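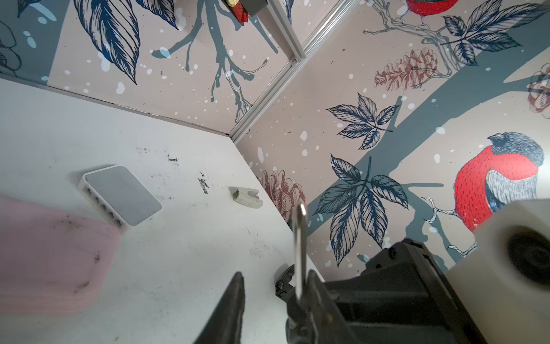 Ninety short ones would teach it more than nine long ones, according to Nedau, whose message was waiting when I switched the laptop on. Keep each try brief, start from a different spot every time, and don't throw away the clumsy ones. I wrote back that I'd go along with that until lunch and then see what the folder looked like.

So the morning went on single objects. One thing put down, arms back to the start, record, pick it up, stop. My wrists ache from the leader handles and I must lower the chair tomorrow. The stapler is on the list at four different angles. I prefer it on its side.

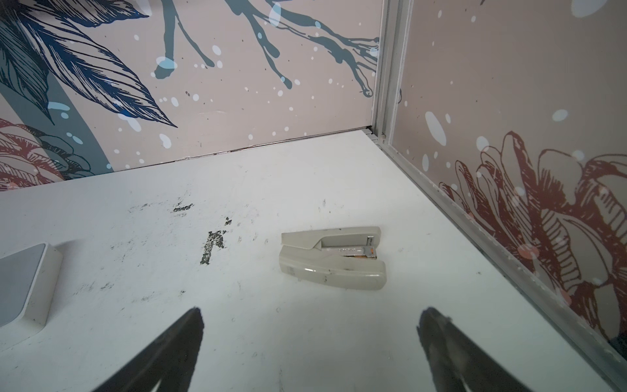
I kept forgetting to type the label before starting the next try, so I had to go back and fill in seven of them from the video. Dull work. Dalgleish wants the labels in plain words this time, "pick up stapler" and so on, with no codes. Fine by me.

After lunch I moved on to the tidying task, with the yellow bin and the screwdriver. It needs a slower hand. If I let go too high I mark the try as poor, but I save it all the same, as Nedau asked.

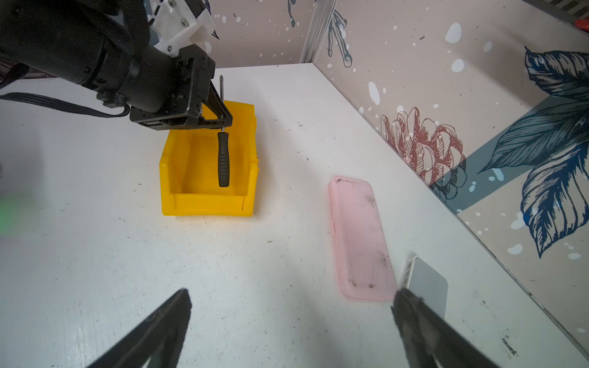
2 min read · 200 words so far today

Copied everything to the Clastport drive at half past five. The upload was still going when I left. Tomorrow is more of the bin, then the phone case if there's time. Need to buy milk and ring the dentist.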